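Beserel Fellowship for Regional Reporting goes to Uyên Giáp

Coppens, 2022-08-22

Freelance journalist Uyên Giáp has been named the recipient of this year's Beserel Fellowship for Regional Reporting, which gives one working reporter the time and money to stay with a story long after the daily news has moved on.

Giáp will spend the fellowship year covering the closure of the Diltton rail workshops and what it means for the families, small businesses and sporting clubs that grew up beside them. Her work will appear in the Skorkik Courier and as a radio series in both English and Vietnamese.

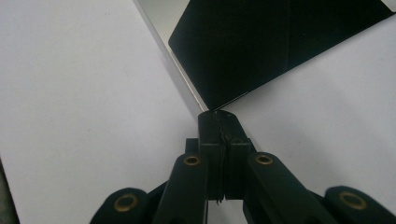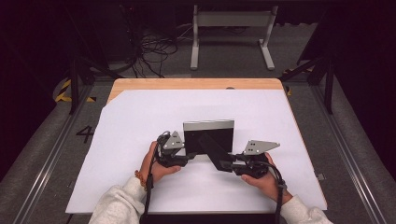 A black folded sheet on a white surface, top, and work under way at a paper-covered table.

The judges read 41 applications this year, the largest field the fellowship has seen, and we were delighted by how many came from reporters working well outside the capital cities. There were proposals on water trading, on aged care, on the slow disappearance of the country dance hall. Several were so strong that the judging panel asked for an extra week to argue about them (and argue they did!).

What set Giáp's application apart was the groundwork already done. She began visiting Diltton in May, at her own expense, and by the time applications closed she had recorded interviews with former boilermakers, apprentices, canteen staff and the woman who has run the newsagency opposite the workshop gates for most of her adult life. The panel listened to five of those recordings in full and asked to hear more.

"She lets people finish their sentences," the panel wrote in its citation. "There is a long passage in which a retired fitter explains how he could tell which shift was on by the sound of the yard, and Giáp doesn't interrupt him once. We would happily have listened to another hour of it."

Giáp, who grew up above her parents' bakery in Skorkik and filed her first story for the Courier while still at school, said she was thrilled and a little stunned by the news.

"I was at the servo filling up the car when the phone rang, and I think I said thank you so many times that the bloke at the next pump started laughing," she said. "I've been trying to do this story on weekends and between other jobs. Having a whole year for it is a huge thing. I can go back and see people a second time, and a third, and that's when they tell you what they left out."

She said the Vietnamese-language episodes were close to her heart. Many of the families who settled in Diltton in the 1980s found their first Australian jobs in the workshops, and their part in the town's history has mostly been passed on at home, around kitchen tables.

"My uncle worked in the paint shop and he has stories I've only ever heard in Vietnamese," Giáp said. "Some of them don't come across properly in English. The jokes certainly don't. I want his mates to be able to switch on the radio and hear themselves the way they really talk."

The fellowship covers a full year's living costs, travel and translation, along with access to an editor and a sound producer. It also pays for a public event in the community where the reporting takes place, and Diltton's will be held in the old workshop canteen, which seats 150. Giáp hopes to play excerpts from the series there before it goes to air, so the people in it are the first to hear it.

The Courier's newsroom is just as excited. The paper has covered the workshops since before the first locomotive left the yard, and its archive holds more than 100 photographs of the site, a good number of which have never been printed. Giáp will have the run of the archive, and the paper is inviting readers to bring in their own pictures, payslips, union badges and team photos to be copied and returned.

"We're a small newsroom and we can't often spare a reporter for a month, let alone a year," the Courier's editors said in a statement. "Uyên has been writing for us on and off since she was in Year 11. She knows the town, she knows the railways, and she knows which of our readers will ring up if she gets the date of a grand final wrong."

The Beserel Fellowship is open to reporters in print, radio and online who live or work in regional areas. Past fellows have written on bushfire recovery, school bus routes and the future of local abattoirs – subjects that seldom make the front page in the city but matter a great deal in the places where they happen. Fellows keep full editorial control of their work, and the fellowship has no say in what is published or when.

The panel also gave a high commendation to a proposal on river towns and the decline of the paddle steamer trade, and has offered its author a mentoring place for the coming year.

Giáp starts work on the series next month, and the first print instalment is planned for the Courier's summer edition. Radio broadcast dates will be announced once the schedule is settled.

Former workshop employees and their families who would like to take part can leave their details at the Skorkik Courier front counter or at the Diltton library. Interviews can be done in English or Vietnamese, at home or over the phone, and anyone who'd like a copy of their recording will get one.

Applications for the next Beserel Fellowship open in the new year. Media enquiries, including interview requests for Uyên Giáp, should be directed to the Beserel Fellowship office in Coppens.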